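Household manipulation

Household manipulation is the branch of robotics concerned with domestic chores such as putting away shopping, loading appliances and wiping surfaces. It is distinct from single-purpose automation, for example the robot vacuum cleaner, in that one machine is expected to carry out many tasks with the same arm and gripper.

Kitchen work is the most common test. A typical task joins several steps - opening a door, picking up an item, carrying it and setting it down - and an error in any one of them usually spoils the rest. Soft containers are harder than boxes or tins, as they change shape under the fingers and an open one may spill if tilted.
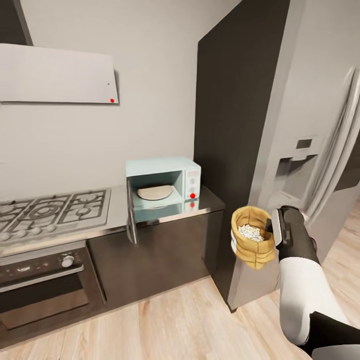
Much of the training is done in simulation, where a failed attempt costs nothing and the layout can be changed between runs. The Drevelach task set contains 2,000 simulated kitchen episodes. The Tosen controller completed 90 per cent of its single-step tasks, but far fewer of those with 5 or more steps. Results carry over poorly to real rooms, where friction, lighting and worn hinges differ from the model.

Shop-floor chores are further advanced. Parts arrive in known positions and the lighting is fixed, so machines such as the Vachon tending arm can work through a shift with little help. The Gelletti trials placed 2 arms of this type in furnished flats; both needed a person within reach for most tasks. General household use remains at the research stage.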